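Black bag with dividers: how to keep small things in order?
Posted by lillow16 on 2019-05-10

I have a black fabric bag with a zipper. The narrow pockets inside are all black too, so I never find my keys or my pens. The lining is light brown in some parts only. How do you arrange such a bag?

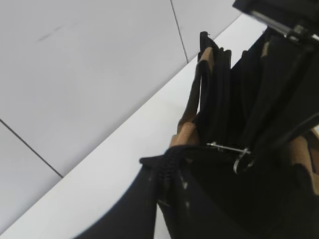 The open bag, with the metal ring and the pockets.

ojala_home

Dear lillow16, I had the same trouble with mine. First take out everything and put it on a white table. On white you see well each small thing, also the dust. Then give one pocket to one kind of thing and do not change it later. Keys go on the ring, if it opens easily.

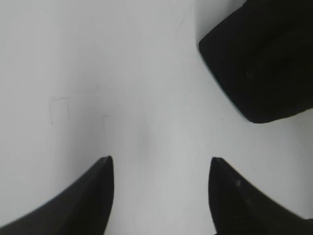
White table, good for sorting.

After the sorting I clean the bottom with a dry brush. Please do not wash the bag in the machine, my old one lost its shape in April. The whole work took me 20 minutes.

Astivow

Buy a bag with a light lining. In Runthorpe they have them at the market.

lillow16

Thank you both. I will try with the pockets first.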